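Handout 3: Planning the budget for grippers

Before you ask Unetti or Jato for a quote, write down the task. For soft goods, such as a quilted jacket on a bed, the finger pads need their own line in the budget.

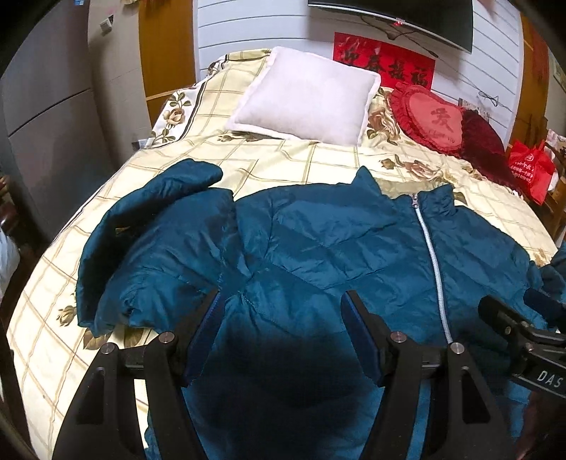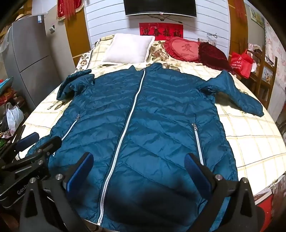
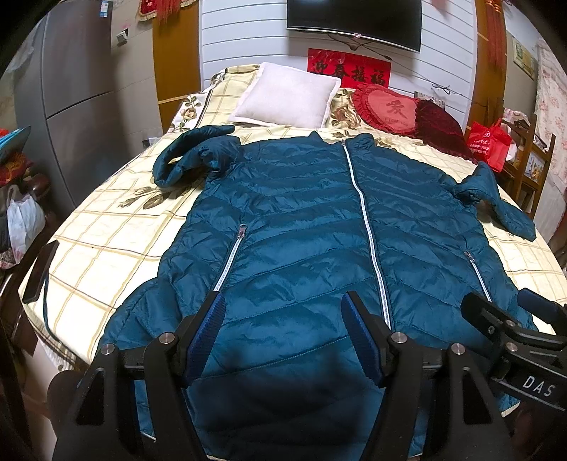
Should we buy spare pads with the first order?
Order 2 sets together with the gripper. In our exercise the gripper costs 617 and the spares 426, so please enter both in the March sheet.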